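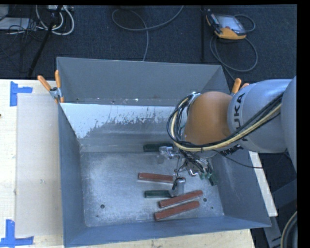

Thread: Getting old paint off wooden toy blocks without wrecking them?

nellimus
Friday, May 7, 2021
Hi all, long time reader, hardly ever post. I picked up a big box of old wooden building blocks at the Uditthorpe flea market last weekend and I'm in love with them. Mostly red and green, a few yellow ones, and a bunch of arches my son has already claimed as tunnels. The seller wanted 18 dollars for the lot and I didn't even haggle (my husband was shocked).

Trouble is the paint is chipping on maybe a third of them and I have no idea how old they are. I'd like to strip those and repaint them so the kids can play with the whole set. What do you use? I've got sandpaper and a heat gun from when we did the kitchen chairs.
- Nelli Mustonen

plankton_joe
Please don't sand anything until you know what the paint is! Old toy paint can have lead in it, and sanding puts it in the air and all over your house. Same goes for the heat gun. Put the chippy ones in a bag away from the kids and get a few tested by a lab. Not trying to scare you, it just isn't worth guessing.

Martti Ahonen
Joe is right about the testing. Where I'd disagree with everyone who is going to come in here and talk about strippers is whether you should strip them at all. Is there a stamp on any of the bigger pieces? If it says Eskola with a little pine tree, people collect those, and a repainted set is worth next to nothing. I have 1073 pieces at last count (my wife did the counting, I think to make a point) and I wouldn't touch the color on a single one.

nellimus
Oh wow, okay, blocks are bagged! No sanding, promise. And Martti, yes, there IS a tree on two of the arches! No name that I can see, but it's pretty worn down. Does that make them special?

Martti Ahonen
Could be. The early ones had only the tree. The Brosilik copies had a tree too, but it's fatter and leans left. Can you tell which way yours leans?

tulip_and_oak
I'm going to be the grump. They're BLOCKS. They were made to be chewed on and thrown down the stairs. I redid my grandma's set for my girls, got the old finish off outdoors with a soy gel stripper after the test came back clean, then two coats of milk paint and a wax on top. They look great and they get played with every day, and I don't care one bit what a collector would pay me.

Martti Ahonen
That's fine for your grandma's set. All I'm saying is find out first, then decide. You can't put the old paint back.

tulip_and_oak
Sure, and you also can't get back the years your kid wants to play with blocks :)

plankton_joe
Okay you two. Nelli, one more thing while you wait on the test - don't soak them. I did that with a batch of maple ones and the grain came up so fuzzy they felt like peaches. Damp rag, wipe, dry them standing on end with some space in between. And if you do repaint, let it cure way longer than the can says. Mine were sticking together weeks later.

greta91
Is milk paint okay for drooly babies? I keep reading different things about it. I bought a set on Findetti back in December and they're bare wood, super boring, and I'd love to do a few in that dark barn red.

tulip_and_oak
Depends on the brand, greta. Look for one that's actually sold for toys and says so on the label, and skip the topcoat if you can't find out what's in it. For a little one who's still chewing I'd leave them bare until she's older. Bare wood isn't boring to a baby!

nellimus
Update! Tree leans LEFT, so I guess I have the copies? I'm weirdly relieved. Mailed off chips from three blocks to the lab yesterday, and they said a week or so.

Martti Ahonen
Brosilik then. Still nice beech, and you paid a fair price. Paint away if the lab says you can. But if you ever get tired of the arches, send me a message.

nellimus
Ha, you'd have to fight a five year old for them.

plankton_joe
Let us know what the lab says.

2337 views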